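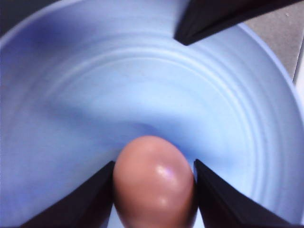 ## Teaching the arm to handle eggs

- Close the fingers slowly and stop at first contact. The egg should stay upright between the tips.
- Hold it low over the middle of the bowl – a blue one with ridges works fine – and pause before you let go.
- Record 14 good runs by remote control. Throw out any with a jerk in them.
- Take a break after 6. Tired hands teach bad habits.
- Syafiqah Setiawan guides the arm by hand for the first two runs, then switches to the remote.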